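New Bowls and the Last of the Pears

11/19/19

OK, I have to talk about bowls for a minute, because I have been completely taken over by bowls! Jinfeng Cao and I drove out to Murkthorpe for the pottery sale (second year running, we are now those people), and I came home with a little gray one and a pale pink one, and I keep walking over just to look at them.

The gray came from Shuzhen Song's table. She was down to her last 9 pieces by the time we got there, and I was hovering with my elbows out. It's small and shallow, the rim is a touch darker than the inside, and it fits in one hand like it was measured for me. The pink one is from the Keogh stall near the door. Wider, glossy, and a much softer pink than I would normally go for. I had walked past it twice before Jinfeng picked it up and handed it to me without a word.

So now both of them live out on the white table along with whatever fruit is good, and lately that means pears. Green ones, a bit speckled, the kind that stand up by themselves. I love how that green looks near the pink. I would paint a room in those two colors if I were allowed.
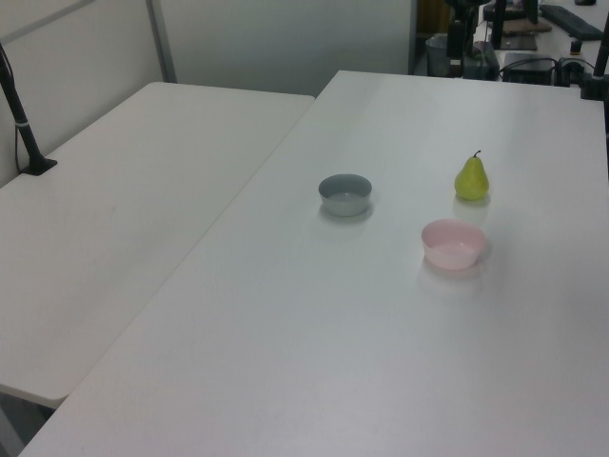
The pears are from the farm stand at Grerkeck, and they were hard as rocks when I got them. My trick is to leave them out on the counter and press gently right by the stem every morning. When it gives a little, eat it that day! Wait any longer and you get mush in the middle. I lost two that way back in August with an early batch and I'm still sore about it.

What I've been making most is barely a recipe. Slice a ripe pear into the pink bowl, squeeze some lemon over it, add a spoonful of plain yogurt and a handful of toasted walnuts. Honey if the pear needs help. The gray bowl gets the extra walnuts, and I go back and forth between the two until they're both gone. It takes maybe five minutes, and most of that is waiting on the walnuts (watch them, they burn the second you check your phone).

Next sale is at Trirkidside in the spring and I already have my eye out for a third bowl. Blue, I think. Or a really dark green? If any of you are going, tell me, we have room in the car!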